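How Things Work at Home

Where Do Dirty Clothes Go?

Jun 26, 2025
By Zachary Doucette

When you take off your socks at the end of the day, they have a journey ahead of them. They go from your feet to a basket, from the basket to the washing machine, and then out to dry. After that they are folded and put back in the drawer. This page is about the first part, the basket.

A laundry basket is a large, light container for clothes that need washing. Most are made of plastic, cloth or woven plant stems such as willow. Plastic ones are easy to wipe clean. Cloth ones can often be folded flat. Willow ones last a long time but can snag a woolly jumper.

Why does a laundry basket have holes?

Look at the sides of a plastic basket and you will probably find rows of small gaps. They let air move in and out. Clothes that have been worn are often a little damp, from sweat or from splashes at the sink. If damp clothes are shut up in a box with no air, they start to smell musty. Tiny living things called mould can grow on them too, and mould leaves grey or black spots that are hard to wash out.

Holes also make the basket lighter, as less plastic is needed to make it.

Where do people keep it?

Many families keep the basket in the bathroom, as that is where people undress for a bath or shower. Some keep it in a bedroom or on the landing. It needs to be somewhere you pass every day, or the clothes end up on the floor.
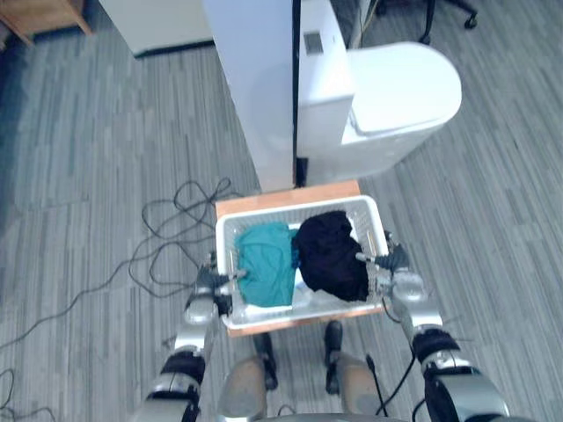 Can wet swimming things go in the basket?

Hang them up first. A wet towel or costume will make everything under it wet as well, so let it dry over the bath or on a line before it goes in with the rest.

Sorting the clothes

Before washing, somebody has to sort what is in the basket. Clothes get their colour from dye, and a little dye can come out in the water. A new black T-shirt washed with a white one may turn the white one grey. This is why dark clothes and pale clothes are usually washed apart. Blues and greens that have been washed many times can often go in with the dark things.

Every shop-bought garment should have a label inside, near the neck or along a side seam. The picture of a tub of water tells you how to wash it. A number in the tub is the hottest the water should be. A hand in the tub means wash it by hand.

Carrying a full basket

Wet clothes are much heavier than dry ones. To carry a basket safely, hold the rim on two opposite sides and keep it close to your body. Bend your knees when you pick it up. Don't fill it so high that you can't see over the top, especially on stairs.

Things you can do

Turn your socks the right way out. Empty your pockets, as one paper tissue can cover a whole wash in white fluff. Do up zips so they don't catch on other clothes. Tell a grown-up about any stains, because fresh ones come out more easily than old ones.

Words to know

Garment: any piece of clothing
Dye: something used to colour cloth
Musty: smelling stale and damp

More from How Things Work at Home
Why does bread go stale?
What is inside a pillow?
9 things that belong in the airing cupboard
How a toilet flush works
Where does bath water go?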